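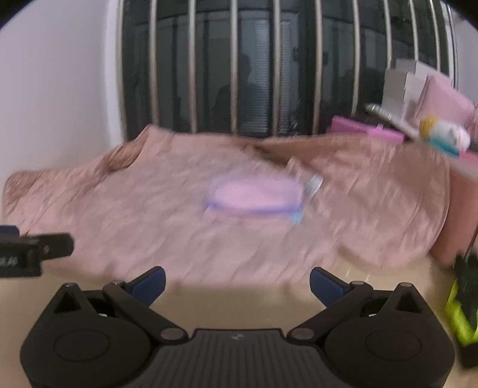 Figure 51. Hand-held gripper with fingers open, facing a blanket.

Section 4.3 Recording with Soft Goods

This section applies to all operators of the Purnex hand-held gripper who record tasks with blankets, towels and clothing. Read Section 4.2 before you begin.

1. Confirm that both finger pads are clean and firmly seated.
2. Open the fingers fully and hold them clear of the fabric.
3. Start the recording and wait for the tone.
4. Approach the fabric slowly. Fast turns of the wrist blur the view and may cause the take to be rejected under Rule 129.
5. Close the fingers on a single fold or corner. Do not pinch several layers unless the task sheet calls for it.
6. Release the fabric, open the fingers fully and stop the recording.

Note: Glass and other shiny surfaces may reflect people nearby. Operators shall obtain consent from every person who could be seen, including by reflection, and keep the signed Form 231 with the session log.

Note: Small items resting on the fabric may stay in place only if the task sheet allows it.

CAUTION: Keep fingers, hair and loose sleeves away from the linkage arms while the gripper is closing.

CAUTION: When two grippers are in use, do not let them touch — contact can shift the pads. Repeat step 1 after any contact.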